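Workshop tips: setting up a tabletop sorting task for two arms

Notes for members of the Clindside robotics club, revised February 15, 2023. They apply to the letter-sorting project, though most of the points hold for any small pick-and-place job on the shared bench.

Table covering. Use a plain, dull cloth in a single dark colour. Smooth it from the arm bases towards you, then clamp the front edge. A ripple along the back can stay if no letter will be placed on it. A ripple under a plate cannot, as the plate will rock when a finger touches the rim.

Letters. Foam is forgiving. It compresses under the fingers and will not chip crockery if dropped. Wash new letters in lukewarm water with a drop of washing-up liquid and dry them flat overnight on a towel. Discard any with torn corners. The Rika tub holds 400 pieces, far more than the task needs, so keep the spares in a lidded box and take out a handful at a time.

Plates. Choose ones with a raised rim, in colours that differ clearly from one another. A glossy glaze throws a highlight under the bench lamps; turn the lamp before you start adjusting camera settings. Leave a hand's width between any plate and the table edge.
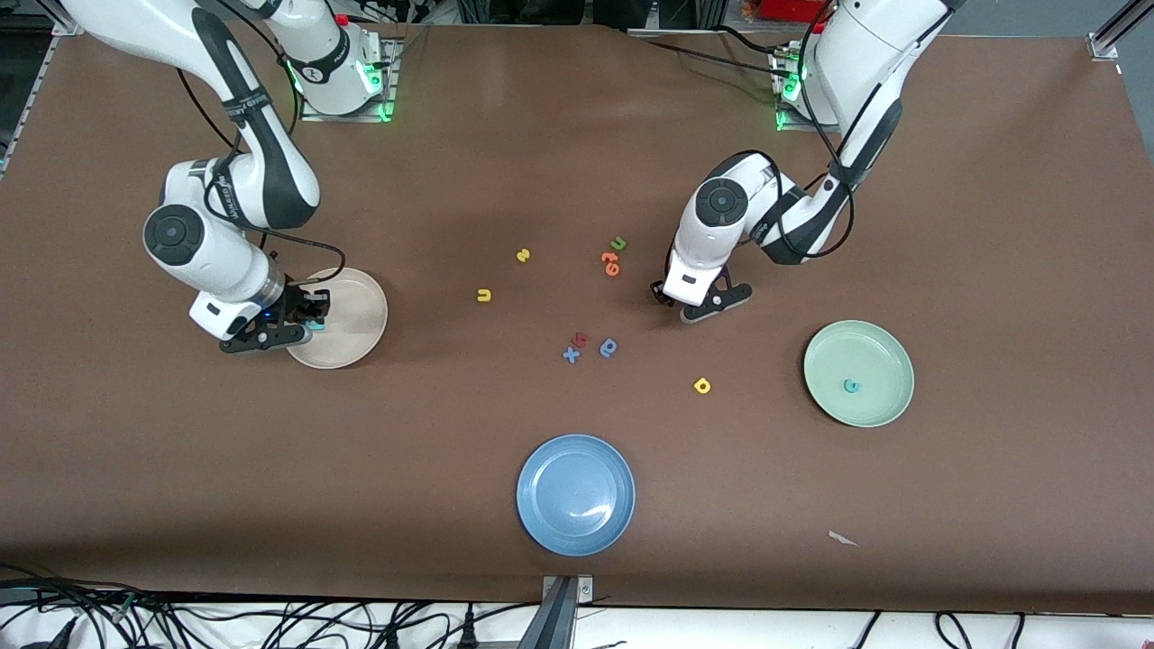

How far should the fingers open before a pick?
Set the opening to the width of the letter plus 4 mm on each side. Wider than that and the fingers push the neighbouring letters about.

Cables. Leave enough slack at each elbow for the full reach, and check it by moving the arm slowly through its range with the gripper empty. Loose runs on the floor should be gathered with hook-and-loop ties before anyone walks behind the bench. Do not use plastic zip ties, which have to be cut off and tend to take some insulation with them.

Finger pads. Wipe with a barely damp cloth after each session. Foam dust builds up and the grip becomes unreliable — the first sign is a letter that twists as it is lifted. Brondard pads last longer than the Shakya ones on our bench but are harder to peel off. Warm the adhesive with a hairdryer on its low setting.

Logging. Write down the start layout before each run, including any letters that overlap. Kiều Phí keeps the log sheet and has entered 2686 picks so far. Failed picks go in as well, with the letter and its colour. Lower-case "p" and "n" should be entered with their orientation.

Putting away. Park both arms, switch off at the wall, then lift the plates. Spare fuses are in drawer 17.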